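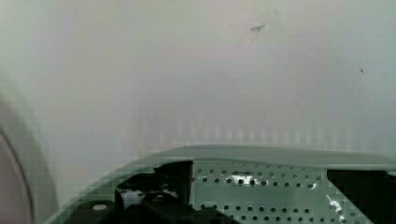
Session 13: Notes for the demonstration at Stirnorside

Read these before the visit and bring a printed copy. The written task at the end is due one week after we get back.

What the day covers
The host is the automation workshop at Stirnorside. We get two demonstrations in the morning and a question period after lunch. The first is an arm with a camera at the wrist. The second is the Evetier cell, a fixed station that sorts small parts by size.

Wrist cameras
A camera at the wrist moves with the tool. It gets close to the work, and the view changes every time the arm moves. Points to keep in mind:

- Part of the gripper may sit in the view. When it is very close to the lens it comes out blurred.
- Bright patches on a surface can hide detail. Small holes in a perforated plate, for instance, may wash out where light bounces back into the lens.
- A plain wall gives the software very little to track. A scuff or a speck may be the only mark it can use.
- Dark parts next to pale ones are hard to expose for. Detail inside the dark part tends to go first.

Compare this with the fixed camera on the Evetier cell, which keeps the same view all day. Lighting is easier to set up there, but the arm can block the part - we covered this under occlusion in the November handout.

Terms to review
Hand-eye calibration: finding the position of the camera relative to the gripper.
Working distance: from the lens to the surface being viewed.
Glare: reflected light strong enough to hide the surface under it.

On site
Stay behind the floor line while an arm is powered. Closed shoes are required. Ask the operator before taking photos. Bags go in the lockers by the entrance.

Written task
Choose one of the two demonstrations and explain how camera placement affects what the robot can do. Use at least one observation of your own. Galanis, chapter 18, is the main reading. The limit is 2,000 words, without references.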